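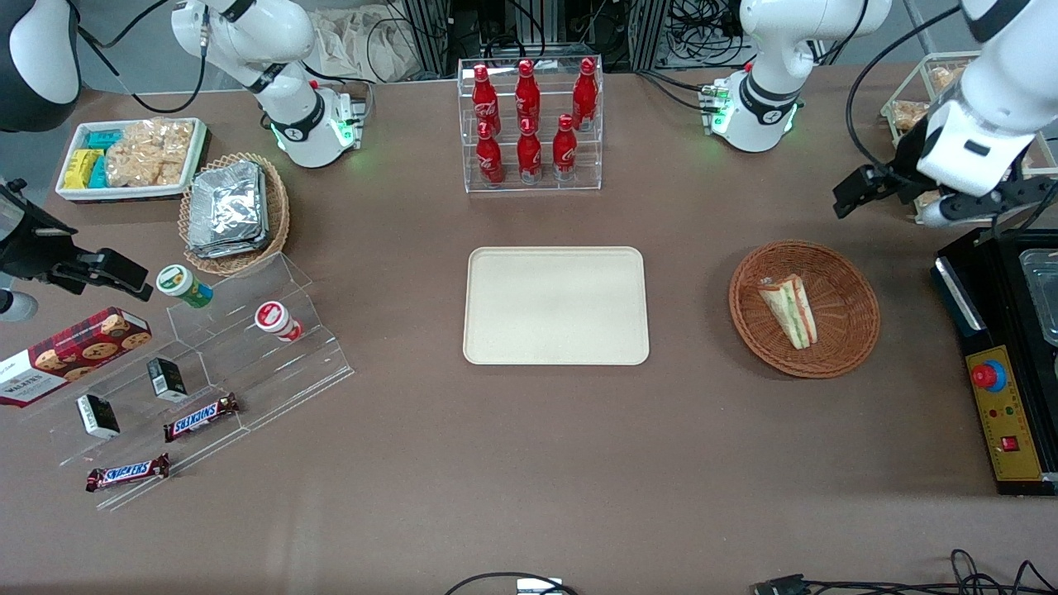 Week 6 handout: Collecting demonstrations for a two-arm station

Benport course in applied automation. Please read before the practical session.

1. What we collect

In the last lecture we spoke about policies which learn from examples. This handout is about where the examples come from. One example (we say one episode) is a full recording of one task, from the first movement until both arms are again in the rest position. It contains the camera pictures, the joint positions of both arms, the gripper openings, and one sentence in plain words which says what the task was.

The table is laid like a small snack counter. The rack holds red Coca-Cola bottles in two rows, the chocolate bars are on the clear stepped stand, and the sandwich is in the wicker bread basket. The beige tray in the centre is the target for most tasks, and it has to be empty when an episode begins.

2. Left and right

Every year this makes trouble. We always name the arms from the robot's side. In the view of the fixed camera, the right arm of the robot is therefore on the left of the picture, and the left arm is on the right. Write your task sentences in the same way. In the Vastby set, 2 groups mixed the two habits and their labels had to be written again by hand.

3. Choosing the task sentence

Write the sentence before you record. Good sentences are short and name one object and one place:

Put a Snickers bar on the beige tray.
Take a bottle from the front row of the rack and put it on the tray.
Move the wrapped sandwich from the basket to the tray.

"Prepare a snack" is too open. Two operators will understand it differently, and the model is then asked to learn an average of them.

4. Variation

Each group records 70 episodes. Do not record them all with the same layout. Between episodes, change the angle of the bars and move the baskets by a hand's width or so. The bottle rack stays at the back. You may also swap which objects are on the steps – small boxes and small round containers are both useful, as they need a different grip.

Change the layout by a plan and not by feeling. When people change things by feeling, they prefer the positions that are easy to reach, and the far side of the table is nearly absent from the data. We saw this clearly in the Barredo recordings, where of 274 episodes very few began with an object near the back.

5. Failed grasps

If the gripper misses and you correct it calmly, keep the episode and mark it "recovery". If an object falls from the table, stop and mark it "discard". Please do not delete any files yourself.

6. Safety

Know where the red stop button is before you switch on. Keep your hands away from the table while the arms are enabled, also when you only want to straighten a wrapper.

7. To hand in

The episode list with labels, your layout plan, and one page on which positions are weakly covered. The Grisavberg template is fine for the list. Submissions close at the end of the first week of December.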